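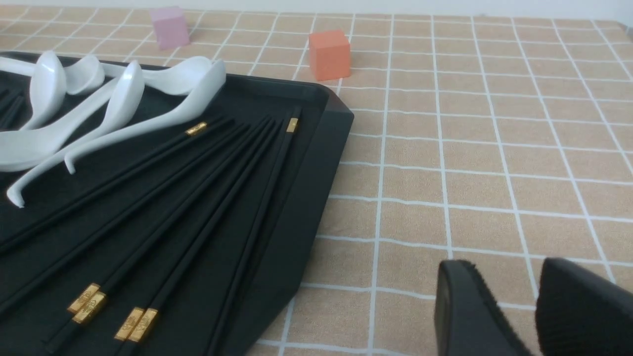
Ramalho Supper Club - minutes of the February meeting

We got going a little after 7:00, once everybody had found a chair and a cup of tea, and the notes from last time were agreed with one small fix to the spelling of Brikunholm.

Tableware for the noodle supper. A long and very cheerful talk, this one! The white soup spoons and the black chopsticks with the gold bands were much admired, and we agreed to set them out together on black trays, one tray to a table, so people can help themselves. We expect 38 guests. Forks will be kept by the kitchen door for anyone who'd like one. It was asked whether the chopsticks can go in the dishwasher - we settled on washing them by hand and drying them in a towel.

Tablecloths. The beige one with the white grid was liked by nearly all of us. Vondell will be asked for a price on more, up to $286.

Money. There is $3,441 in the account, with some $600 of that set aside for the supper.

Broth. Two kinds, one without meat. The Rurkidar hall stove is slow, so pots go on by 3:00.

Next meeting at the same time, and please bring back the borrowed ladles.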